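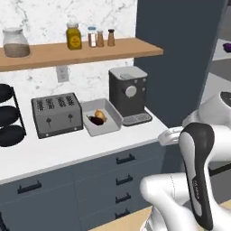 Tuesday, January

08.50. Nuvlow build from last night loads without errors. Kitchen layout B, the task is clearing the veg tray beside the coffee machine. Notes from the Estport visit are mixed in below where they bear on the settings, so read the whole entry before changing anything.

Task as defined: pick one item from the tray, lift clear of the raised edge, carry to the hand-over point, release. Items are an onion and a small aubergine. The onion rests just behind the aubergine and partly over it, so pick order matters. I have fixed the order as onion first for this batch. Random order goes in later, once the failures are understood.

Counter height in the model is now 900 mm. It had been left at the default and the arm was reaching further down than it will at Estport. Everyone who copied layout B before this morning should copy it again.

09.30. Batch of 300 episodes started, onion first, lighting fixed, tray position varied by up to 10 mm in each direction. Logging contact forces at the fingers and the closest distance to the coffee machine. I am treating any contact with the drip tray as a failure even if the pick succeeds. The old scoring script only looked at where the vegetable ended up, and a run could brush the grid on the way in and still be counted as good. A cook would not count it as good if there was a cup on it.

While that runs, write-up of the Estport kitchen.

Estport visit

Gonard run the staff canteen there. The arm is meant for early prep and for resetting the counter between the breakfast and lunch services. Mojtaba Akbari is in charge of the early shift and walked me through it from opening up to the end of breakfast. What follows is from my pencil notes, tidied.

Current practice. Whoever is on earlies brings the vegetables up from the cold store, sorts them by eye, puts the doubtful ones aside and sets the rest out in trays. The same person starts the toasters and the coffee, answers the door to deliveries and keeps an eye on the bread. Sorting is done in the gaps. On our process chart it is a single box with a start and an end. In the kitchen it has neither. Mojtaba picks up an onion, presses it with his thumb at the neck, puts it down, goes to the door, comes back and picks up the next one.

Consequence for us: the chart gives a handling time per item that does not exist as a continuous block. If we claim a saving based on that block the figure is wrong, and the people on the shift will know it is wrong. I have taken the saving out of the draft to Kairys and left the row blank.

What the arm would take over. Moving sorted items from the tray to the prep board, and clearing the counter of anything left behind. It would not sort. We have no soft-spot detection and the gripper is not going to acquire a thumb. So sorting stays with a person, but it has to be finished before the arm starts, which turns a job done in gaps into a job done in one go. That is the largest change in the working day and it does not appear anywhere in the specification.

Mojtaba's view on this was short. He does not mind sorting in one go provided somebody else gets the door. At present there is nobody else at that hour. I said I would write it down and put it to Kairys as a staffing question, and I have.

Second change. Things on the counter will have to stay where they are put. The shift moves the tray depending on who is working and which hand they favour. One of the cooks has it on the far side of the toaster, the others do not. The arm can cope with a modest shift in tray position (see batch) but not with a different side of the counter. Options are a marked area on the worktop or a detection step before each run. The marked area is cheap and puts the burden on the cooks. The detection step costs us a couple of weeks and puts it on us. I prefer the second and have said so. Budget holder prefers the first.

Third change, smaller. Drawers under the counter. With the arm parked in its present rest pose, nobody can open the lower drawers without standing very close to it, and the safety stop will trip each time. Those drawers hold cloths and film, which are wanted constantly. In the model the arm sits in front of the drawers in much the same way and none of us had remarked on it, the simulated kitchen having no cooks in it who want a cloth. New rest pose needed. See the job list.

11.15. Batch finished. Summary:

Most failures are at the lift. Fingers close on the onion, the onion rolls against the aubergine, grip ends up off centre, item slips at the tray edge. Papery skin is modelled as surface colour only, so the friction is uniform and too generous. Real skins slide and come off. Expect the real failure rate to be worse than what we have logged.

Second group: approach too low, side of the gripper meets the flared edge of the tray and pushes it along the counter. The tray has no fixing in the model, and none at Estport either. After a push the following pick in the same episode nearly always fails, as the planner is still using the old tray position.

Third group: coffee machine contacts. All of them come from tray positions shifted towards the machine. The planner leaves the gripper a margin around the machine body but I suspect the drip tray was never given a collision shape of its own. It protrudes from the base and the box we use for the machine stops at the front face. Checked the file: correct, no shape. Added one.

No contacts with the toaster. Its levers have a collision shape, for what that is worth.

11.50. Second batch started with the drip tray shape added and the approach raised. Everything else unchanged. Same seeds.

Note on the shelf. The jars and spice shakers above the counter are fixed in place in the model and cannot be knocked over. I would like them loose. Mojtaba was clear that the shelf is in use all through breakfast and that people lean across the counter to reach it. Two things follow. An elbow or a wrist of the arm under that shelf at the wrong moment is a collision with a person, and the speed limit has to be set for that case. And somebody who must wait for the arm before reaching for the pepper will, in a busy kitchen, stop waiting by the end of the first week. I would sooner have the arm give way. Proposal: light curtain along the shelf line, arm slows on entry and resumes on its own with no reset button. Resetting by hand was the thing the cooks disliked most about the old dishwasher interlock, and two of them brought it up before I had asked anything.

12.40. Lunch. Discussion at the table about who will own the arm once it is installed. The contract says the site nominates an operator. Gonard have pencilled in Mojtaba. He learned of this from me, which was not a comfortable minute. The duties listed for the operator are a daily check, cleaning the gripper, clearing faults and keeping the log. None of it is difficult but it is on top of the early shift, with no change of grade. I am not the person to settle it. I have asked Kairys for the duties to be costed as hours, and for the hours to be shown to him before the next visit.

Cleaning, since it came up. Gripper fingers will be in contact with raw vegetables. Present fingers have screw heads in recesses on the inner face. These will fill with onion. Either flush fasteners or a sleeve that comes off without tools. The person cleaning it will be doing so with wet hands at the end of a shift.

14.20. Second batch finished. Drip tray contacts gone. Tray pushes reduced, still present where the tray is shifted towards the front edge of the counter. Onion slips unchanged, as expected, nothing was altered there.

One new behaviour. With the raised approach the arm now takes a wider path on the return and passes closer to the underside of the shelf. No contacts, but it goes in exactly the direction we do not want given the note above. Raising the approach and lowering the return will need separate parameters. At present they share one.

15.00. Tried lower friction on the onion by hand, a handful of episodes only, not logged. Slips become frequent enough that I would not show it to the site. Wider finger pads would help more than any tuning of grip force. Squeezing harder marks the aubergine, and a marked aubergine goes in the doubtful pile, so a cook ends up handling it again.

Jobs

Rest pose clear of the drawers, all 4 of them, with room for somebody to stand at the open bottom one.
Split the approach and return heights.
Loose jars and shakers on the shelf.
Tray re-detected after every pick, not only at the start of the episode.
Friction for onion skin: measure on the bench with real onions. Ask the canteen downstairs for some, they will want them back.
Finger pads, wider, no recesses. Drawing to the workshop.
Write to Kairys: door cover on earlies, operator hours, marked area versus detection.
Send Mojtaba the written-up notes so he can correct them.

16.10. Reply from Mojtaba already. Two corrections. The doubtful vegetables are not thrown out, they go in the soup, so "put aside" needs its own container and its own place on the counter. And the aubergines are sorted by weight in the hand as well as by pressing. He also asks whether the arm can be switched off on the mornings when there is a full crew. I have said yes and added a line to the specification that a day without the arm is not to be recorded as downtime.

Third batch left running overnight with the tray position range doubled. Do not restart the Nuvlow machine.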